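Catch-all table

A catch-all table (also dumping table, drop table or, in some offices, the odds table) is a table that has no fixed use and on which small belongings collect. It is found in homes, workshops, schools and shared workrooms. The term is informal, and writers on household order do not agree on whether it names a type of furniture or only a state that any flat surface can fall into.

Name

The phrase is often said to be old, but the evidence for this is thin. A claim repeated in several tidying guides traces it to the village of Rarnavthorpe, where a long table by the door of the parish room was supposedly known by that name. No record from the village has been produced in support. The Flanagan household manual, usually cited as the first printed source, mentions a "catch-all" on 2 occasions, and in both cases means a basket.

Typical contents

Lists of what gathers on such tables vary with the place, and most were drawn up by people selling storage. Common entries are keys, tape, sweets, phones, chargers, small mirrors and electronic devices. Items tend to be small enough to be put down with one hand. Larger goods are usually left on the floor or on a chair, and most writers leave them out.

Keys are a disputed case. Some guides treat them as the reason the table exists, while others hold that keys belong on a hook and are only found on the table when the hook has failed. Sweets are seldom mentioned in the guides at all, although they are common in shared rooms.

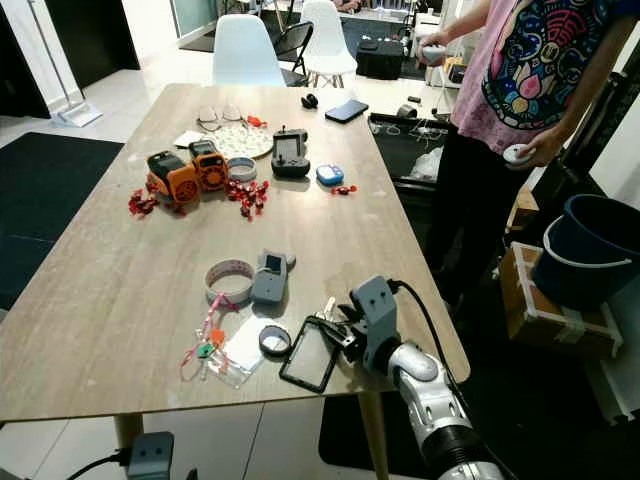 A large table with a wood-grain top, holding red-wrapped sweets, tape, small electronic devices and keys on a pink lanyard.

Sorting methods

The best-known method is the Astoment system, in which everything on the table is put into one of 2 groups, "stays" and "goes", before anything is moved. Its promoters say that this prevents objects from being shuffled from one end to the other. Critics have pointed out that the rules do not say what to do with an object whose owner is absent, a serious gap in any room used by more than one person.

Trays and clear zip bags are also widely advised. They keep small parts together, but there is little to show that they reduce the number of things left out.

Surveys

The figure most often quoted comes from the Jirum survey, which gathered 1,402 replies and reported that most respondents kept at least one such table. The survey was answered by readers of a tidying newsletter, who can hardly be taken as typical. A follow-up with 110 of the same readers asked whether their tables had become clearer. It relied on their own word, and no table was inspected.

See also

Junk drawer
Key hook
Sideboard

Last edited 2024-11-28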